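Coffee with two arms: an afternoon at the Kullurness open lab 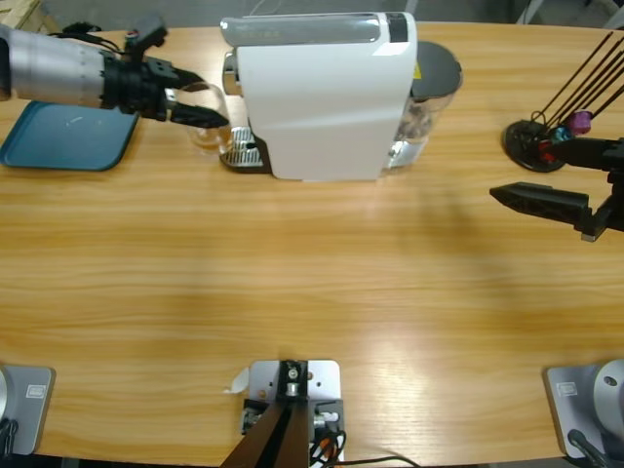 The coffee bench at Kullurness. Left arm on glass duty, right arm awaiting instructions.

I went to Kullurness for the planning software and would like that on the record, as everybody who saw me there found me beside the coffee machine. The lab opens its doors once a year, in May, and the invitation promised "manipulation software in daily use". Daily use means a table, two arms, an espresso machine and a person at a laptop looking worried.

The person was Siham Darwish, who wrote most of the task planner. It is called Zidska, and she declined to say what that stands for. Zidska takes a goal such as "glass under spout, capsule in machine" and breaks it into steps, each with conditions that must hold before the arm may move. When I arrived it had been thinking for 13 seconds about whether the left arm could hold a glass in front of the machine while the right one went for a capsule. It decided yes. A small cheer went up from the visitors, most of whom had never seen anyone cheer a collision check.

The glass is the hard bit. Depth sensing is poor on clear things, and a transparent cup on a shiny wooden table tends to arrive in the point cloud as a hole with ambitions. Darwish's group gave up on measuring it directly. They find the rim in the colour image, fit a known cup model to it and let the gripper's finger positions correct the estimate once it has closed. I asked how far out the first guess usually is. "Less than it was," she said, and went back to her laptop.

Capsules come next, and they are shiny too, domed, and stored on thin rods that stick out at a slant. Bahman Mazandarani looks after the grasping side and has 29 recorded failures from the stand, which he showed us on a big screen with every sign of pride. In most of them the gripper picks a perfectly good angle for the capsule and a terrible one for the rod it is threaded on. The current version plans the pull along the rod first and the grasp second. He had swapped the order on a train, he told us, and then spent two months persuading the rest of the code to agree.

What I liked most was the dull part. Each arm has its own controller, and a scheduler called Aoun sits over both and hands out bits of table as if they were parking spaces. If the left arm has booked the area by the drip tray, the right one waits. There is a display of the bookings, in coloured blocks, and I could have watched it all afternoon. Inmaculada Aguirre, who had come over from Dirkley with a list of awkward questions, wanted to know what happens when both arms are waiting for each other. They time out, back off and ask again, with a random delay on one side. She wrote this down and underlined it.

Her next question was about replanning, and it got the best answer of the day. Somebody nudges the stand; what then? Mazandarani said the cameras would notice, the scene model would update and the plan would be repaired from the current step. Then he asked us, rather quickly, please not to nudge the stand.

There were 3 other benches and I did visit them. Róisín Ó Dálaigh's tool for replaying logs deserves more room than I have: you scrub back through a run and see what the planner believed at each moment, next to what the sensors were telling it. The gap between the two is where her team spends its working life. She lets you change one belief and run the plan again from there, and I lost twenty minutes to making an imaginary cup slightly taller.

Tea was served in the corridor, by hand, from an urn.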